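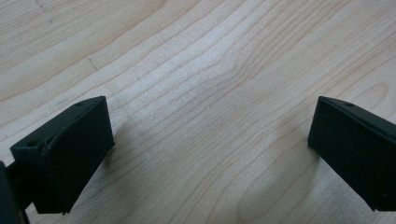 Wooden table

A wooden table is a flat top made of wood, held up by legs, a pedestal or a pair of trestles. I've been writing these furniture entries for the Skamville household encyclopedia for a while now, and this is the one I kept putting off, mostly because I like tables too much and knew I'd ramble (I did, sorry, the first draft was twice this long!).

Woods

Pale tables are usually made from maple, ash, birch, beech or pine. Maple and beech are hard and close-grained, so they take a beating from forks and homework. Pine is soft. You can dent it with a fingernail, and my own kitchen table has the print of an entire grocery list pressed into it from somebody writing without a pad underneath. Darker tops tend to be walnut, cherry or stained oak. Cherry starts out quite light and gets darker in the sun, so if you leave a fruit bowl in one place all summer you'll find a nice pale circle under it in the fall.

How the top is made

Wide single boards are rare and expensive, so most solid tops are several narrower boards glued edge to edge. Wood swells across the grain in damp weather and shrinks when the heat comes on, and a good maker leaves room for that. The top gets attached to the frame with slotted screws or little wooden buttons that can slide a bit. If it's fixed down tight, it can split, usually around December, usually right before company comes over.

Veneered tops are a thin sheet of nice wood over something cheaper. I used to be a snob about these, and then I bought one and it has stayed flatter than anything else in the house.

Types

The trestle table is the old one, a board laid over two supports and put away after dinner. Gateleg and drop-leaf tables fold down for small rooms. Pedestal tables have one post in the middle, which is great for knees and bad for anybody who leans on the edge. Then there's the farmhouse table, a name stores now use for almost anything with thick legs.

In Nidimdale there's a local type called the Vidal table, with 4 legs set in from the corners and a shallow drawer at one end for bread. Pongsak Chuensuk, who repaired furniture there for years, told me he'd seen 11 of them and that only 2 still had the drawer they were built with. I'd love to hear from anyone who owns another one!

Finishes and care

Oil soaks in and feels lovely but wants redoing. Wax is even softer and marks if you look at it wrong. Varnish and lacquer sit on top as a film and shrug off most spills, though once they chip you're into a proper sanding job. For everyday cleaning I use a barely damp cloth, then a dry one, going with the grain. White rings are generally moisture caught in the finish, and they sometimes fade if you leave them alone for a few days. Black stains are deeper and a lot more stubborn.

See also: Bench; Breadboard; Imatard chair; Trestle; Workbench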